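How to Clear a Table That Never Stays Clear

January 3, 2018 | Home & Tidying

If your kitchen table is anything like mine, it is the landing pad for the whole house. Mail, cups, hand cream, the thing you were going to fix in June. I love my table (wide honey-colored planks, bought secondhand in Skeluncombe and dragged up two flights of stairs) and for years I hardly saw the top of it!

So this is my start-of-the-year tutorial on clearing a table and keeping it that way. It takes an evening the first time and a few minutes a day afterward. You don't need to buy anything, and please don't go out for storage bins before you've done step 2. I did that once and ended up with bins full of stuff on top of the table.

What you'll need

A damp cloth and a dry one
One bowl, the bigger and prettier the better
A trash bag and a recycling bag
A tray or a shallow box for carrying things to other rooms
Something good to listen to

Step 1: Take everything off

Yes, everything! Put it all on the floor, on a blanket if your floor is cold or crumby. I know the temptation is to work around the edges and slide things from one end to the other, and I did it that way for a long time. You end up with the same pile in a slightly different shape. Once the wood is bare, wipe it with the damp cloth, going along the planks so you pick up the crumbs in the seams, then go straight over it with the dry one. Enjoy the view for a minute - this is my favorite part of the whole job.

Step 2: Sort by where things live

Pick up each item and ask which room it belongs in. Don't ask whether you like it or whether you might need it someday, or you'll be there until midnight. I make one pile per room. Bathroom things surprise me every time. I have no idea why I put on hand cream at the kitchen table, but I do, and the tube stays there for a week.

Anything that has no room at all goes in a separate pile for step 5. Trash and recycling go straight in the bags. Little cardboard boxes get opened first! I once threw out a perfectly good set of Honent cupboard hinges that way and had to order them all over again.

Step 3: Do the cups first

Cups breed. Carry them to the sink before you touch any other pile and the whole job feels half done. If you have light plastic ones, pick them up by the rim and nest them as you go, but give them a look inside first (I have worn the last inch of somebody's orange juice).

Step 4: Bring back five things at most

Now the fun bit. Choose a few things that are allowed on the table, and spread them out so you can see wood between them. It doesn't matter much what they are. When I'm practicing I use whatever was in my hand, and then swap things in and out until I'm happy.
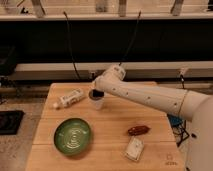

Cup at the back, green bowl up front, and plenty of bare wood in between.

A few things I've picked up about placing:

Put your biggest piece down first and fit the others to it. A deep green bowl looks fantastic on warm wood, and a pale swirl on the inside means it looks good even with nothing in it.

Anything that can tip goes toward the back. Elbows and sleeves live at the front edge, and so does the cat.

Small white things such as tubes and boxes look like clutter much faster than colored things do. If they have to stay, lay them in the bowl and they vanish. If they don't have to stay, even better - off they go to the bathroom or the drawer.

Leave one stretch of the table completely free, wide enough for a dinner plate and both your arms. That's the part you'll really use. Mine is on the window side.

Step 5: Deal with the homeless pile

You should be down to a small heap by now. Mine last week was a dead battery, two keys, a Telier catalog and a knob off something. Give yourself 12 minutes on a timer. Whatever you can find a home for goes there right away, and the rest goes into one drawer (one!) that you empty on the first weekend of the month. Keys with no known lock get a paper label with a question mark on it. I've solved 3 of those so far and was ridiculously pleased each time.

Step 6: The nightly sweep

Before bed, take the tray around the table and collect whatever has landed there during the day. Walk it through the house, dropping things off as you pass. With four people living here it takes me less time than boiling the kettle. Skip a night if you're tired, just don't skip two in a row.

If you share the table

Give each person a spot somewhere else in the house for their own bits. We use a narrow Imhof shelf in the hall with a basket for each of us, and anything I find on the table after dinner goes in its owner's basket. There was grumbling for the first few days. Then the kids started checking their baskets like mailboxes, and now they want me to put things in there!

A note on the wood

If you find cup rings once the table is clear, let the surface dry out completely overnight before you try anything on it. Mine faded a lot by themselves. I'm planning to re-oil the whole top when the weather is warm enough to keep the windows open, and I'll write that up with the products I use and how long each coat took.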